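Getting cloudy rings off a white marble-pattern tabletop
Home & Garden > Furniture care

Posted by mapleside_k

We bought a secondhand dining table in April with a white top that has gray veining. The seller called it marble but I have my doubts. There are a couple of cloudy rings near one end and a dull patch where something was spilled before we got it. Dish soap does nothing. I have a bottle of Flerkevico stone polish left from the last house and also white vinegar. Is either one safe to try? I don't want to make it worse. The label under the table says Rengifo and a number, 2,249, and nothing about the material.

2 replies

Shinji Shibata

Keep the vinegar away from it until you know what it is. Acid etches real marble and the mark it leaves is duller than what you have now.

Check the material first. Look at the underside and at the edge. On real stone the veins usually carry on through the edge. On a printed top they often stop at the corner, and the underside is a different color. Touch helps too — stone stays cool under your hand for longer than laminate does.

If it's real marble, the rings are probably etching. That is damage to the surface itself, so cleaning won't lift it. A marble polishing powder and a damp cloth will fix light etching. Work on one ring, rinse, let it dry and look at it in daylight before you do the rest. Deep etching needs a stone shop. I paid $89 to have a small side table done.

If it's laminate or another printed top, cloudy rings are more often a film of old wax or polish with moisture under it. Mix a few drops of dish soap in warm water, wipe, then go over it with rubbing alcohol on a soft cloth. Try a hidden spot first. Don't use stone polish on it, it just builds up and goes streaky.

For everyday care on either kind:

Wipe spills right away, mainly coffee, wine and lemon.
Use coasters and a pad under hot dishes.
No scouring powder and no rough side of the sponge.
Lift things instead of sliding them.

White tops with gray veining:

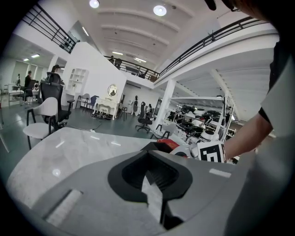
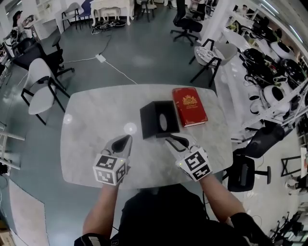 grulterfan416

I had the same thing on a Sistusia table and it was the wax. Alcohol took it off in 5 minutes. Didn't check what the top was made of, I just went for it. The dull patch never came out on mine so I keep a fruit bowl on it. If you can't find polishing powder, Grulter sells a small tub and it lasts for years.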